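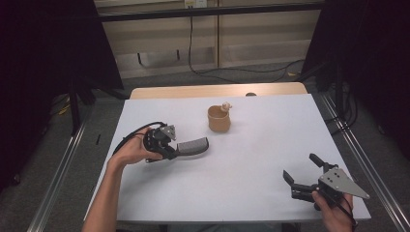 Slide 1: What the Ponance kit is for

Good morning, everyone, and thank you for coming in on a Saturday. (Pause for the latecomers, the door at the back is slow.) I'm Kanyarat Panyasiri, I look after training at Molport, and I've been asked to talk you through the Ponance hand-held kit, which we've had on loan and which we now have to decide whether to buy.

The small tan cup is where I start every new person. It's a friendly size, it has a nice rounded rim to aim for, and with a gripper in each hand you very quickly find out which of your hands is the bossy one! I'd encourage you all to have a turn at the break.

Slide 2: What you get for the money

The two-handed set is 335 a month on the plan we were offered, or 900 for a quarter if you pay up front. That covers both grippers, the cables, the recording software and a telephone number that does get answered. (Say that I rang it twice, once at teatime, and had a very patient chap both times.)

Spare finger pads are extra. I'd budget for them, and I'd order them with the kit so you aren't waiting on the post.

Slide 3: How we tried it

We ran it for 30 days with 11 people, most of whom had never taught a robot anything in their lives. Each of them did the same short tasks on the table: pick up, put down, pass from one hand to the other, tidy away. I sat with every one of them, drank far too much coffee and wrote down what they grumbled about.

(Skip the long table of results if we're behind. It's in the handout.)

Slide 4: What I liked

You learn it by doing it. Dai, the rival kit we looked at last June, wanted a full day of set-up before anyone could touch a thing, and by the end of it people had rather lost heart. With Ponance I had folk working before their first cup of tea.

The grip feels natural too, and the fingers open and close the way your own hand expects them to.

Slide 5: What I grumbled about

Cables. You do have to think about where they go, every single time, and I'd love Ponance to bring out a version without them. Until then, let each person settle their arms first and then check the cables before pressing record.

Wrists get tired as well. I'd keep turns short and swap people over before they ask.

Slide 6: Where I've landed

I'd take the quarterly plan and look at it again at the end. Our colleagues at Mostport would like to share the set with us, so please talk to me over lunch if you have strong feelings about that. (Handouts are by the door. Questions now, and Dai questions too, I still have the notes.)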